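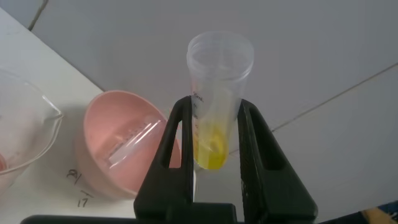

One student in last term's section asked why we bother with a graduated cylinder at all when the beaker already has lines on it. Great question, and it gives us most of this week's material!

Measuring Liquids, Handout 2
Kitchen and Lab Chemistry, Titeten Hall

The lines on a beaker are there to help you pour, and they are pretty coarse. A cylinder is tall and narrow, so a small change in volume moves the surface a long way up the scale. That is the whole trick, and I love how simple it is. A 50 mL cylinder with a little yellow liquid in the bottom can tell you far more than a wide beaker holding the same amount.

Reading the scale
Set the cylinder on the bench before you read it. If it leans, the surface runs across the scale at a slant and you can get two different answers from its two sides (try it, it's fun to see how far off you land). Bring your eye down to the level of the liquid. In glass, water curves up at the walls, and you read the bottom of the curve. In many plastics the surface looks almost flat, which makes life easier.

Find the value of one division first. Pick two numbered lines, subtract, and divide by the number of spaces between them. Then estimate one digit past the smallest division and write it down, even when it is a zero.

Where bowls and rulers come in
A bowl is for holding and mixing. Please don't measure in one! A ruler is great for finding the height of a column of liquid, and we will plot height against volume on Tuesday.

For your notebook
Measure 30 mL of colored water, pour it into a beaker, and pour it back. Record both readings. Repeat 6 times and bring your numbers to Room 1242.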